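About Us

Hi, and welcome to Grimora! I'm the person who answers the emails, packs the orders and (most mornings) argues with the label printer. We sell secondhand jigsaw puzzles, and we've got 956 of them on the shelves as I write this.

It all started with a box from a yard sale. I paid 5 dollars for a harbor view, got to the end and found a hole right in the middle of the lighthouse. I was so mad! So I started putting puzzles together before passing them on to friends, then friends of friends, and then I ran out of dining room.

These days we're in the old Haugland building, two doors up from the bakery, and every puzzle still gets built before it's sold. If a piece is missing, we say so on the listing and knock the price down. Small puzzles get done over lunch. The big ones take me a week or more, and the cat doesn't help.

We buy puzzles too. If you've got a closet full of them, drop us a line and tell us what's in there - landscapes, trains, those awful all-white ones, we'll look at anything. Wooden puzzles are my soft spot, so please send those first.
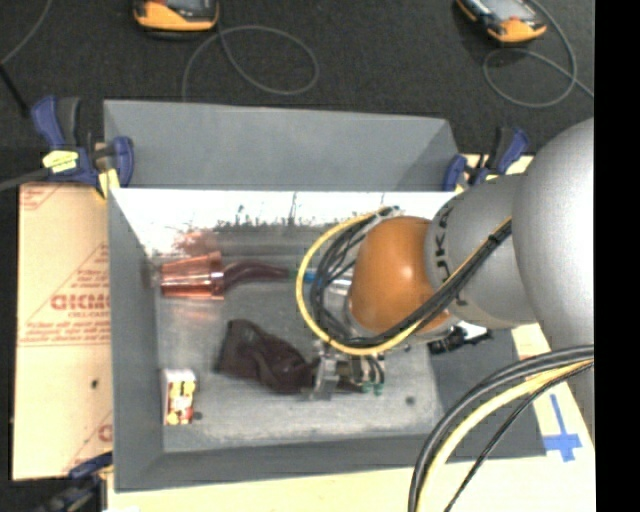 Orange joint, gray bin.

Orders placed before noon go out the same day, and shipping is free if you spend over 105 dollars. The shop door is open on Saturday from ten until four. There's always a half-done puzzle on the front table, so come on in and find us an edge piece!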